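News from the Warnden Robotics Club

Well, what a half term we've had! When I wrote my last piece we were still arguing over table heights and whose turn it was to bring biscuits, and now we're properly into the Vorndale challenge – the one where your robot has to tidy a tabletop of odds and ends against the clock. There are 116 points up for grabs and we'd be very happy with half of them.

The organisers let each team choose its own practice objects, so I asked everyone to bring in something awkward from home. They did me proud. I've now got a crate of bits by the door that I trip over every single week (please come and claim your things in March, or they're going to the jumble sale). 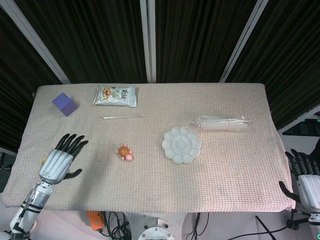

Hands at the ready, with the turtle, the purple cube and friends.

The turtle is the favourite by a mile, and the younger members won't hear of a practice round without it. My own vote for most annoying goes to the clear tubes. They're a pain for the camera to pick out and I struggle to see them myself without my glasses on! We've also been trying a cloth on the table, and the waffle one is the best so far, though I'd still like to try something smoother.

We've logged over 198 practice attempts in the Niazi notebook, and the older group have started sorting them by object, so we should soon know where we're losing the most points. If you can make sense of a spreadsheet, do come and sit with them for an hour.

We still need 2 more drivers for the trip to Vorndale, and a flask or two wouldn't go amiss. Koltedex are lending us the hall until 9pm as usual – side door, please, and mind the step.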